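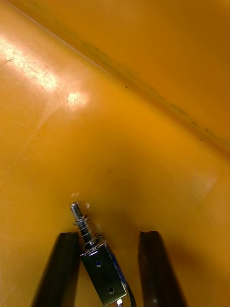 Ticket: Cast list on "Drustcombe" title page shows wrong actor and wrong billing order
Queue: Title data
Opened by: Leonie Waaka, publicity, Kragh
Assigned to: Poul Hedegaard
Priority: 2
Status: Resolved

Leonie Waaka, 9:12
The public page for our film Drustcombe went live with the new casting news and two things are wrong. Ditte Ravn is listed as playing the lighthouse keeper. She plays the keeper's sister. The keeper is Eyerusalem Tufa, who is missing from the top of the page and only appears if you click "Full cast". The press release has gone out to 500 contacts and most of them link to this page. Please fix today.

Poul Hedegaard, 9:40
I can see the same thing logged out. The record in the editor looks correct: Tufa first, Ravn second, right roles. So the page is not reading the current record. Checking the import.

Poul Hedegaard, 10:25
The overnight import from Livar ran twice. The second run brought in an older draft of the cast sheet, from before the roles were settled. Someone corrected the record by hand after that, but the page was already cached with the draft.

Cleared the cache for the title page. Role for Ravn is now correct. Tufa is still not in the top block.

Leonie Waaka, 10:31
Confirmed on my side, Ravn is right. Still no Eyerusalem. Her agent has called.

Poul Hedegaard, 11:08
The top block only shows people with an approved headshot and a bio under 2000 characters. Her headshot is approved. Her bio is over the limit, so the page skips her without any warning. Passing to Chiamaka for the text.

Chiamaka Eze, 11:50
Trimmed the bio. I took out the paragraph on the stage tour and left the film credits alone. Leonie, please check you are happy with it.

Leonie Waaka, 12:04
Fine with us. She is showing first now. The mobile page still has the old order.

Poul Hedegaard, 12:20
Mobile has its own cache. Cleared that too. Tested on a phone and a tablet, both show Tufa, then Ravn.

I also checked the other titles in the same import. 17 had the draft sheet loaded over the final one. All reloaded from the current files.

Leonie Waaka, 12:33
Good on all devices here. OK to close.

Poul Hedegaard, 12:41
Closing. Separate ticket opened for the missing warning on long bios. The Livar import is set to manual until the double run is explained.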